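Notes From the Kodus Open Afternoon

Posted in Visits, August

I went to the Kodus open afternoon mainly for the software. The company builds a control and planning stack for two-arm robots, and our group at Tistier has been looking for something to replace the scripts we wrote ourselves. The invitation promised the engineers would be at the benches, and they were. I got there a little after one and stayed until they started shutting things down.

The first half hour was a talk in the front room by Glenys Naylor. Most of it covered how the stack is split up. The arm controller runs at 1000 Hz and does very little: it follows joint targets, watches torque and stops if a limit is crossed. Above that is the planner, called Skimari, which takes a goal and produces a path for both arms together. The perception part runs on its own machine and publishes object poses whenever it has them. The planner is expected to cope with poses that arrive late or don't arrive.

After the talk we went back to the benches. The task at the one I spent the most time at was drink preparation, with lemon slices on a cutting board, a glass measuring pitcher and a small metal cup. I had expected the glass to be the subject, and it was on the list, but the engineers talked more about the lemon. The slices overlap, and a segmentation model tends to merge two of them into one long yellow blob. A yellow plastic knife tucked under a slice is another version of the same problem, with the color cue mostly gone. Their current model was fine-tuned on 3000 labeled views, a good share of them taken by the wrist camera at low angles.

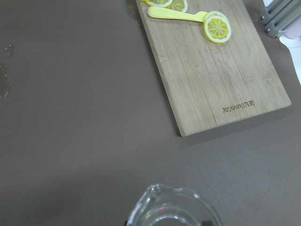
Milagros Malabanan asked why they didn't just use depth for the overlaps. The reply was that a lemon slice is thin enough to get lost in the depth noise at that range, and that clear glass gives them holes or the table behind it. They do use depth for the board and the tabletop. For the glass they fit a rim outline in the color picture and match it to a known model, so a pitcher the system has no model for will be skipped.

I asked about calibration between the wrist and head cameras. They rerun it every morning with a script, and the planner keeps an error estimate for each camera. If the two disagree about an object by more than 2 mm, the wrist camera wins once the gripper is close. That number is a setting in a plain text file, which I liked. Ours is buried in the code in two places.

The planning part was the most useful to me. With two arms over one small board, most of the trouble is the arms getting in each other's way. Skimari plans both arms as one system when the grippers are near each other and splits them again when they separate. A joint plan can take up to 60 percent of the whole cycle, so they try to keep that zone small. The cables are handled as a padded shape around each link. The padding is generous, and it rules out some poses that would probably be fine.

They also mentioned that the upper arm can hide the board from the head camera. The planner adds a cost for blocking the view of whatever the other arm is working on. One arm had the metal cup in its gripper and the other was pointed down just short of the board, which is about as tight as they let it get. 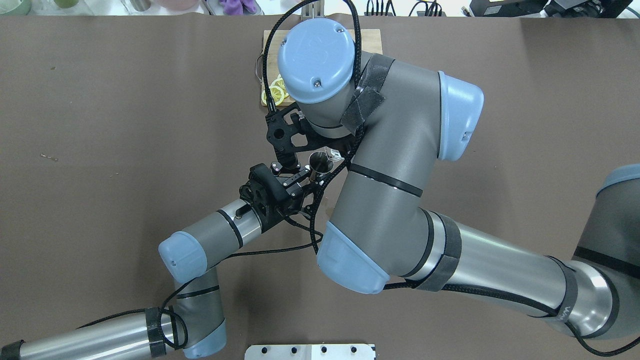

Tooling and logs

Every run is saved as a single file with joint data, camera streams, plans and operator notes on one clock. The viewer lets you drag to any point and see what the planner believed at that moment, including plans it threw away. I tried it on a failed run and found the bad pose in a few minutes.

The export to the Matsuda format is still missing. Glenys Naylor said it is next on the list but wouldn't give a month. We have two years of logs in that format, so I will wait for it before asking for a trial license.

Parking is behind the building, and the entrance on the street side stays locked.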